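Ticket 111: Covier fingers vs. stock fingers, memory module pull
Opened Jan 14, 2022

Stock fingers slip on the module. Same arm, same Dell board.
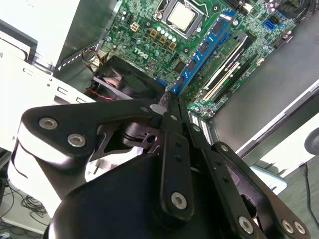 Gripper over the board, blue memory module in its slot.

Dropped finger speed from 800 to 400 in the Hakholm controller. Still slips.
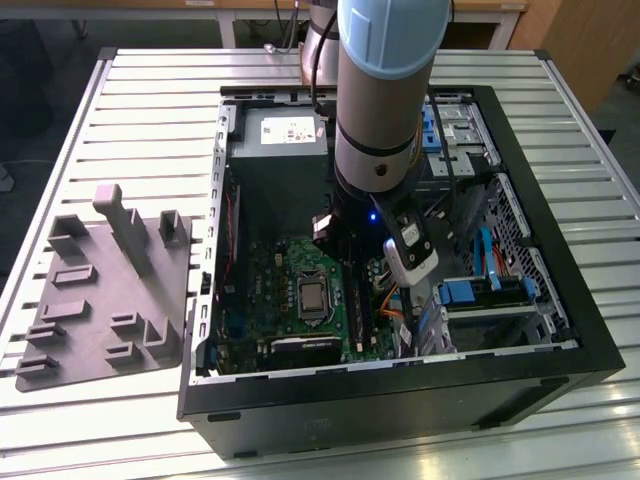

Next I reloaded the tool offset, as it was last set in September. It was 3 mm off in Z.

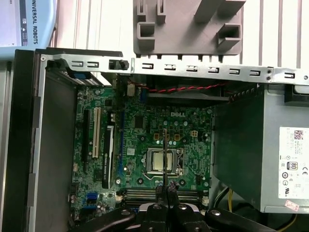
Golness replied that the offset should be redone after every finger swap, and asked for a close view near the slots.

Added below. Covier set goes on next.

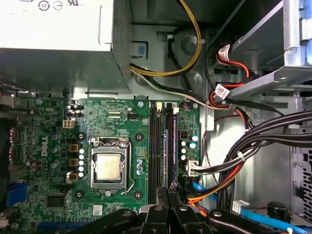 Fingertips at the lower end of the memory slots.

Status: open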